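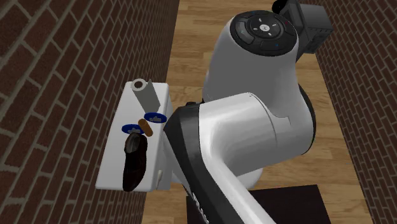 4. Recording your first examples in the simulator

Before you start, please work through section 3 and make sure Hirkalum opens without warnings. Get yourself comfortable, too -- a good session takes a while, and tired hands make for jerky examples.

1. Open the Brondomik task list and pick "Move object to marker." The arm, the table and the blue markers load together.

2. Choose which object you'll be moving. We suggest the small brown cylinder for your first go. The shoe is a lovely challenge, but do save it for later.

3. Press Record, wait for the tone, and guide the arm at an easy, steady pace. Little pauses are fine.

4. Set the object down on the marker, back the arm away, and press Stop.

5. Mark the example Keep or Discard, then press Shuffle to get a new layout.

6. Carry on until you have 90 kept examples for that object. Training will start with 58, but the results are usually rather wobbly.

Note: Keep an example if you fumbled and then recovered nicely. The learner needs to see how a mistake gets put right, and Efua Antwi's sets are full of these.

Caution: Don't change the camera view partway through a set. Examples from two views can't be merged afterward -- you'd have to start that set over.

Saved sets appear in the Quansah folder under your own name.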